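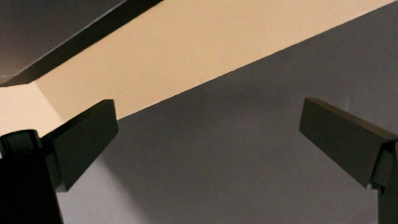
Print this post | E-mail this to a friend

I spent most of April getting the wrist view right on the Zikdale cell, and I promised a few of you I'd write it up, so put the kettle on because I do tend to go on a bit once I get started.

For those who are new, Zikdale is the small pick-and-place cell I look after at Mastora. It has one arm, one two-finger gripper and a camera tucked in at the wrist looking out past the fingers. Before we change anything on the real one we set it up in the simulator first, and that's where I've been living lately, with a cold cup of coffee and a list of joint angles.

The job sounded simple. We were moving to a new set of fingers, plain flat blocks with square tips, and the simulated gripper had to match what we'd be bolting on. I like to start with the fingers open and nothing between them. You get a clean look at the two blocks against a plain wall, and a plain wall is a lovely thing when you're hunting for small mistakes! Put a bin full of parts back there and your eye goes straight to the parts.

My first try was off in a way that took me a whole evening to find. The open position was meant to be 85 millimeters between the finger pads, and the model swore up and down that it was. But when I closed the gripper, one finger reached the middle a hair before the other. I checked the joint limits. I checked the speeds. I went out and walked the dog, came back, and checked the joint limits again (they hadn't changed). The trouble was the mounting offset on the right finger, which I had typed in from an old drawing, left over from the fingers we had before. Two minutes to fix, once I'd stopped looking everywhere else.

After that came the camera. I can't say enough about taking your time here. It's so tempting to nudge the angle until the view looks nice and call it done, and I have done exactly that, and I've paid for it. What I do now goes like this:

Set the fingers fully open and save that view.
Close them to 90 percent and save another from the same arm pose.
Go back to fully open and lay it over the first one.

If the first and last views don't line up, something is moving that shouldn't be. Mine didn't line up the first time, and I found I'd attached the camera to the left finger's link in place of the wrist. So every time the finger moved, the camera went along for the ride. I laughed out loud in an empty kitchen.

The lighting I keep soft. Zamora, our older cell, has a model with one hard lamp in it, and the shadows of the fingers used to land right where the software was looking for edges. With gentle light all over, you can still tell the top of each finger from its side, and that's plenty for me. Dark fingers on a gray wall are a bit gloomy to look at for hours, I'll admit, but they show up fine.

Then there's the soak test, my favorite part, mostly because I get to make dinner while it runs. I had the gripper open and close 3,025 times overnight. It's an odd number, I know. I'd meant to type 3,000 and then added a few for warm-up, and somehow that's where I landed and I left it. In the morning the open gap read the same as it had at bedtime, and I was more pleased about that than a grown woman probably ought to be.

On the real cell, the new fingers go on next. I've got the screws laid out in a muffin tin and a fresh tube of thread locker from Bodgate, and I've written the new offset on a piece of tape stuck to my monitor so I can't use the old drawing again. I plan to run 100 slow cycles by hand before I let it go at full speed, checking the screws partway through.

If any of you have a good trick for keeping cables from rubbing at the wrist, please leave it in the comments. Mine are wearing a sleeve cut from an old sock at the moment, and it's a nice sock, but I'd like it back.

Recent posts
Cleaning day on the Zamora cell
A drawer for every hex key
Why I label both ends of the cable
Muffin tins and other shop furniture

This site uses cookies to remember your comment name. By reading on, you agree to their use.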